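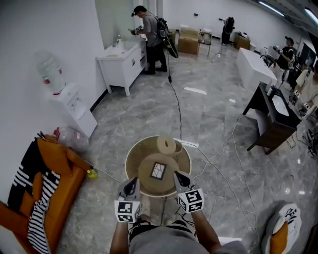 # Point d'étape, salle d'accueil de Kenham

Le 18 février

Bonjour Consuelo,

Comme promis, des nouvelles du chantier ! Je vous écris depuis la petite table ronde beige, celle qui devait partir à la cave et qui a finalement gagné sa place au milieu de la pièce. Heriberto voulait la remplacer par quelque chose de rectangulaire, j'ai tenu bon (on circule tellement mieux autour, surtout quand il y a du monde).

## Où on en est

Le coin détente, à gauche, a pris forme. Le fauteuil orange est resté contre le mur blanc et je ne le bougerai plus, tout le monde s'y installe d'instinct. Il sert aussi de portemanteau, on y a laissé un vêtement rayé noir et blanc, et ça me rappelle que les patères commandées chez Zudley ne sont toujours pas là. La fontaine à eau est juste au-dessus, à portée de main. Franchement, c'est l'achat dont on me parle le plus.

Plus loin sur le même mur, le meuble vasque blanc sur pieds est en place avec son robinet chromé fixé au mur. Le numéro 20 se lit encore sur la porte. Heriberto Salazar trouve que ça fait vestiaire de piscine, moi j'aime bien, on en reparle quand vous passerez !

Le sol, on l'a gardé tel quel. Le marbre gris avait mauvaise réputation avant les travaux, mais avec les murs blancs il rend très bien, et ça nous a épargné un poste entier du devis.

## Ce qui traîne encore

- **Les câbles.** Il y en a un blanc qui serpente par terre à droite de la table, et un noir, plus fin, qui arrive du fond. Je veux des passe-câbles avant l'ouverture au public, c'est ma priorité du mois.
- **Le petit cadre carré**, celui au motif blanc comme craquelé avec la bordure foncée. Il attend sur la table, posé sur le rond beige, et je n'arrive pas à choisir son mur. J'hésite entre le dessus du fauteuil et l'entrée. Votre avis m'intéresse.
- **Les bricoles.** Un truc jaune au pied du fauteuil, un petit objet rouge sur le dossier... Il me faut une boîte ou un tiroir quelque part, sinon on n'en finira jamais.

## Côté budget

Sur l'enveloppe de la fondation Grajales, il reste 300 euros. Je propose d'en garder la plus grosse part pour les passe-câbles et la fixation du cadre, et de mettre le reste dans un petit rangement bas, à côté du fauteuil. J'ai 3 devis sous la main, dont un de Narnville nettement plus raisonnable que les autres (je vous l'envoie séparément, il est un peu long à lire).

## La suite

Il me faudrait votre accord écrit pour le rangement, un simple mail suffit. Le délai de livraison est de 15 jours, donc plus tôt on commande, mieux c'est. Pour l'inauguration on reste sur septembre, avec 24 invités au maximum, la pièce n'en supporterait pas davantage.

À très vite, et prévenez-moi si vous passez, je ferai du café !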